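Small parts organizers - can you stop things migrating between compartments?

Posted in Storage and Sorting, May 14, 2021

Posted by kurumen_bench

I repair and restring beaded jewelry from home and I have switched most of my small stock over to the flat plastic organizers, the kind with a hinged lid, a latch and a grid of little cells. They are cheap, they stack, and I can see what I have. My trouble is that after carrying one to a craft fair or just down the stairs, I find crimp beads in with the jump rings and size 11 seed beads in nearly everything.

I have already checked the obvious. The lids close all the way and the latches hold. The box is not being dropped. I carry them flat when I can, but in a tote bag they end up on their side and that is when most of the mixing seems to happen.

What I have tried so far:

A sheet of craft foam cut to the size of the lid. It helped but I can no longer see the contents from above, and seeing the contents was the reason I bought clear ones.

Rubber bands around the closed box. No difference.

Small zip bags inside the cells. These work fine but it takes me forever to get at anything, and I am in and out of these boxes all day.

I would rather not replace them all. I have 5 in use and more in the closet. Is there a way to make the ones I own hold small beads, or do I have the wrong kind of box? I am also not sure whether I should be looking at fixed dividers or removable ones. The shop only said that they were "for crafts."

Posted by Carkex

You have the wrong box for seed beads. Get the kind with individual screw top jars that sit in a tray. I had the same thing happen and gave up on flat boxes years ago. They are fine for screws.

Posted by moriarty_sorts

I would not throw them out yet. There are two separate leaks in this type of box and they need different fixes, so find out which one you have first.

The first leak is over the top of the walls. The lid on most of these is a flat sheet and it does not quite meet the dividers. With the box closed, put it on a table in good light and look in from the side at the height of the lid. If you see a line of daylight between the top of the walls and the lid, anything thinner than that line can slide over when the box is tipped.

The second leak is around the ends of the dividers. If the dividers lift out, they sit in slots, and the slots are always a little wider than the divider. Small beads go through there or get wedged in the slot.

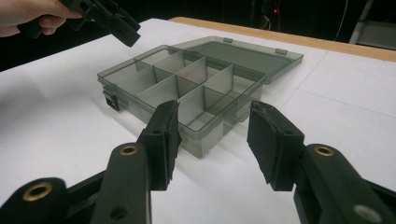

Divider walls are easier to judge with the box flat on something pale, and I do all my checking that way before I put any stock in. On a white tabletop the light comes through smoky gray plastic well enough that you can follow each wall in the tray, and the panels look darker where they overlap, so don't mistake a dark patch for a thicker wall. Check by feel as well. Push each divider gently with a fingertip. If it rocks, it is a removable one and you have the second leak. If it is molded in one piece with the tray, it won't move at all and you only need to deal with the lid.

For the lid, skip the craft foam. Buy a sheet of clear soft vinyl, the sort sold by the yard as table cover, in a medium thickness. Then:

Open the box flat and measure the inside of the lid, not the outside.

Cut the vinyl a hair smaller than that. If it is too big it will buckle and make the gap worse.

Lay it on top of the dividers, not stuck to the lid. Close the lid over it.

Look in from the side again. If you can still see daylight, add a second layer. If the latch has to be forced, go thinner.

You can still read the contents through it, and it lifts off in one piece when you need to work. Let it lie flat overnight before you cut, as it comes off the roll with a curl in it.

For the divider ends, a thin line of clear silicone down each slot will do it. Put the divider in place, run the bead of silicone, wipe it with a damp finger and leave the box open until it has cured. After that the divider is more or less permanent, so decide on your cell sizes first. I did one box with hot glue to save time and the glue popped off the plastic in cold weather.

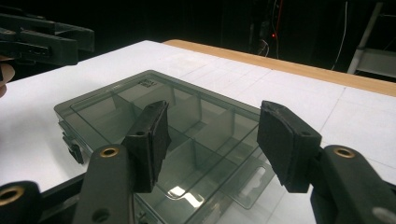
Then test it before you trust it. I put one pinch of the smallest beads I own in a single cell near the middle, close up, and turn the box on each of its four sides in turn, then upside down, with a few shakes each way. Open it and look at the neighboring cells. Use a bright color so strays show up. I test with 4 mm bicones first, then the seed beads, and if the bicones travel there is no point going further until the lid is sorted out.

A couple of other points. Fill matters. A cell that is nearly full mixes less than one with a few beads rolling around in it, but one that is heaped will hold the lid up and open a gap for the whole row. Stop a little below the wall. And if your box has a hanging tab, don't use it for beads. Hanging puts the box on edge all the time and everything leans on the same gap. Hooks are fine for findings and bigger parts.

For carrying, I stand a stiff piece of cardboard in the bottom of the tote so the boxes lie flat on it. Mine came from a Movmont shipping carton and it has lasted since March of last year. With that and the vinyl I can take up to 700 grams of seed beads to a show and not have to sort anything when I get there.

Posted by kurumen_bench

Thank you both. I did the side check and there is a clear line of daylight on every one of them. The dividers don't rock, so it is only the lid. I have ordered the vinyl and will do one box first. The jars are a good idea for the smallest sizes but I don't have the shelf depth for them right now.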